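"I stopped folding on the bed": a conversation about a folding table

The owner of the mending and laundry service Zukance does not want her name in this article. "Put the name of the shop, this is enough," she told me when I called to arrange the visit. She works alone on most days, in a former bakery on a side street in Kodikara, and the customers know her well without any article.

I came in the morning, before the door opened for the public. She was already at the table with a pile of shirts at her left hand. She did not stop working while we talked, and I soon understood that she would not have liked it any other way. When she was thinking about an answer, her hands became slower. When she had the answer, they became fast again.

She started the business 3 years ago, after a long time as a seamstress in a factory for work clothing. At the beginning it was only mending. People brought trousers with a broken zipper or a jacket with a torn lining, and she gave them back repaired, in a paper bag. The folding came later.

"A woman brought me 2 coats to shorten," she said. "When she took them home she called me, and she did not say anything about the hem. She said, how did you fold them? They came out of the bag and I could wear them at once. So I thought, maybe this is also a thing that people will pay for."

Now it is more than half of her income. Families bring clean laundry in bags and collect it folded. A small hotel, the Dremis, sends the uniforms of its staff. She charges by the bag and not by the piece, and she says this was the best decision she made, although it took her one winter to find the right price. In the first weeks she charged so little that people asked if something was wrong.

I asked her how she learned. In the factory there was a packing department, she explained, and in quiet periods the seamstresses were sent there to help. The folding there was done around a card, always the same size, always the same number of movements. She hated it at the time.

"You could not think. You could only follow the card. But the hands remembered it, and when I needed it again it was there. I threw away the card and I kept the movement."

In the first months she folded at home, on the bed. She makes a face when she speaks about it. The mattress gives way under the hand, so a fold that looks straight is not straight when you lift it. Her back was also bad in that period. When she rented the bakery, the first thing she bought was a proper table, and she spent 2 evenings raising the legs on blocks until the height was right for her.

"People buy a table and then they bend to the table. The table should come up to you. When my arms hang down and I lift only the hands, there it must be."

She also does not want a cloth on it. Many people put a blanket or a sheet under the laundry, she said, so that it does not slip. For ironing she agrees. For folding she wants a bare and smooth top, where the fabric can be pushed and turned with the flat hand. If the surface holds the cloth, you pull it, and if you pull it, it stretches on one side.

We spoke for a long time about collars. It is a subject on which she has strong opinions. In her view most people fold the body of the shirt first and look at the collar at the end, when it is too late to correct it. She begins with the collar. She opens it, presses it down with the thumb from the middle to the points, and closes it again, and only then does she touch the sleeves.

"If the collar is tired, the whole shirt looks tired. You can make the rest perfect and the customer will still see the collar."

Heavy cotton is easier than people believe, she told me. It keeps the fold where you put it. The thin fabrics are the difficult ones, especially the blouses from the hotel, which open again like a book when she turns her back. For these she uses a strip of tissue paper inside the fold. She learned this from a magazine and was proud to tell me that it costs almost nothing.

Dark clothes have their own problem. Every thread and every hair is visible on them, so she wipes the table before each dark pile, and she does not mix a dark pile with towels. She works next to the window for the same reason. In November, when the light goes early, she moves all the dark pieces to the morning and leaves the white ones for the evening.
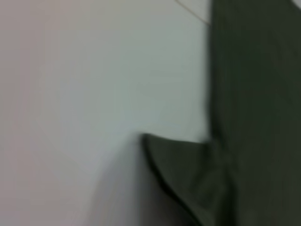

Dark green fabric on the pale, smooth surface.

On the wall behind her there is a shelf with the finished bags, each with a paper label. The labels are from Diltura, a stationery shop at the corner, and she writes on them by hand. A customer once offered to make her a system with a computer. She thanked him and continued with the labels. On the busiest day of the last year there were 46 bags on the shelf, and she remembers that she had to put the last ones on the chair where I was sitting now.

I asked what she would say to somebody who wants to have more order at home and does not have a service nearby. She thought about it, and the hands became slow.

"Don't fold everything. I don't fold my own socks. I put them in a drawer and I close the drawer. Fold the things which you will be sorry to see wrinkled – a shirt, good trousers, the tablecloth of your mother. Take 30 minutes, not the whole evening. And do it standing, at a table, with nothing else on it."

And the fitted sheets? She laughed for the first time. She does them, she said, if the customer asks, and she has a method with the corners put one inside the other. But she does not show it to anyone, and she did not show it to me.

At the end of the visit a man came in with a jacket over his arm. One of the pockets was hanging by a few threads. She took it to the window, turned the pocket inside out and told him to come back the day after tomorrow. Then she moved the pile of shirts a little to the side and laid the jacket next to it.

Zukance is in Kodikara and takes laundry for folding in the mornings. Mending is accepted during all opening hours.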